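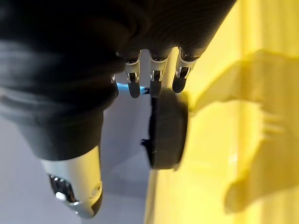

Robotic hand, close up

Case File Officer (Fraud), Lamow Regional Prosecutions Unit

Full time, 12 month contract to start, likely to be extended. Two posts. McKinnon House, Lamow, with occasional days at Ninau court.

Closing date: April 28, 2019, midnight. Late forms won't be read, sorry.

We prosecute fraud. Mostly rogue builders, fake lettings, doorstep sellers, some invoice scams against small firms. Big backlog at the moment, one case alone has over 3000 exhibits, and we need people who can get papers in order and keep them that way.

What you'd be doing

Building case files from what the investigators send over. Bank statements, phone records, witness statements, the lot.
Keeping the unused material schedule up to date. Dull but it matters, trials have been lost on this.
Redacting. Lots of redacting.
Ringing witnesses to confirm dates, chase signatures, sort out travel to court. Many are elderly and some are upset. You will need patience.
Logging everything on Omov, our case system. Training given, takes a few days to get the hang of it.
Getting bundles to the court and the defence on time. Deadlines are set by the judge, not by us.
Sitting behind counsel at Ninau now and then and taking a note.

You don't give legal advice and you don't make charging decisions. A lawyer does that, and there's always one on the floor to ask.

What we want

Decent typing and a clear phone manner.
Experiance of working with files or records somewhere. Court, police, council, solicitors, insurance, a hospital records office, all fine.
Able to spot that page 87 is missing before someone else does.
Discreet. You will read people's bank accounts and you can't talk about it at home.
Law degree not needed. If you have one, fine, but please don't apply thinking this is a training contract.

Useful but not essential: spreadsheets beyond the basics, a driving licence, a second language.

Some of the material is distressing, mainly victim statements. No graphic images in this role. Support is there if you want it and you don't have to go through your manager to get it.

Hours and so on

37 hours a week, flexitime outside court days. One day a week from home once you're through probation. 5 weeks' leave plus bank holidays. Local government pension. Parking is hopeless, there are 40 spaces for the whole building, so come by bus if you can. Part time or job share considered, say so on the form.

Vetting

Offer depends on a criminal record check, two references and a check on your finances. Debt doesn't rule you out, hiding it might. Vetting is slow, allow for it before you hand in you notice.

How to apply

Form on the jobs page, no CVs please. Two sides max for the supporting statement. Tell us about a time you had to put a mess in order.

Interviews in Lamow, with a short written excercise on the day, sorting a small sample file. Start date September, sooner if vetting comes back. Adjustments for interview, just put it on the form or ring the McKinnon House front desk and ask for prosecutions.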